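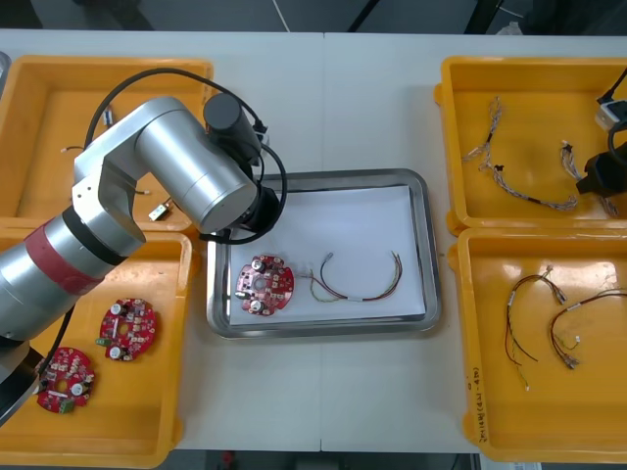 PRESS RELEASE

2023-06-08

Skendier opens small electronics sorting workshop at Likamside

Skendier, the repair and parts recovery firm, has opened a new workshop at Likamside where circuit boards, connectors and other small parts from used lighting and control units will be sorted for reuse.

The workshop takes over the ground floor of a former printing works on the Pluvside road. It has been fitted out over the spring with white worktables, plastic bins and steel trays, and will handle parts sent in by installers, councils and housing providers across the district.

Until now Skendier has sorted its parts in a corner of its main repair shop, next to the goods entrance. Boards and loose connectors were kept in cardboard boxes and often had to be moved to make way for deliveries. The new room gives the work its own space, with its own stock shelves and a separate door for collections.

Each worktable is laid out in the same way. A rectangular stainless-steel tray sits in the centre, with bins on both sides of it. Parts that are ready to be checked go in the tray, and the bins hold boards and loose pieces by type. Bins are emptied into labelled stock boxes at the end of each shift.

The first large job at Likamside is a batch of 3,776 round circuit boards from ceiling light fittings, taken out of offices and stairwells during refurbishment work. Many of these boards still have a working life ahead of them. Skendier will sort them by board type and test them. Boards that pass will be offered as spares to installers who look after the same make of fitting, as new ones can be hard to find once a range has been withdrawn.

Boards that fail the test will be kept for parts where this makes sense. Connectors and capacitors in good order can be used in bench repairs. What is left will be passed to Van Rooij, which has handled Skendier's metal and board recycling for the past three years and will collect from the new site every 2 weeks.

Skendier said in a statement: "Small parts are easy to lose and slow to sort, and for a long time we did not have the room to do it properly. A short wire or a loose connector may not be worth much by itself, but a fitting can be out of use for weeks for want of one. We would like our customers to be able to ring up, ask for the part and have it in the post that day."

The Likamside workshop will also take in smaller lots from local electricians. Parts should be bagged or boxed by type where possible and marked with the name of the sender. Mixed boxes will be accepted, though they will take longer to process. The firm asks that no batteries or glass tubes be included – these need to be packed and carried separately and can still be taken to the main repair shop.

There is no charge for lots of up to 30 boards. Prices for larger lots depend on the type of board and on whether the sender would like the tested parts back. Senders who do want them back will receive a short list showing which boards passed and which did not.

A stock list of tested boards and connectors will be available from August. It will be sent by email to account holders, with a printed copy kept at the trade counter. Orders placed before then will be dealt with by telephone in the usual way.

The repair shop's opening hours and services are not affected by the move.

Notes for editors

Skendier repairs lighting and control equipment for trade customers and supplies tested used parts.

The Likamside workshop is open for deliveries and collections on weekdays. Visitors should report to the trade counter, which is reached from the yard at the side of the building. Parking in the yard is limited, and larger vehicles should use the Pluvside road entrance.

Press enquiries and requests to visit the workshop should be sent to the Skendier press office.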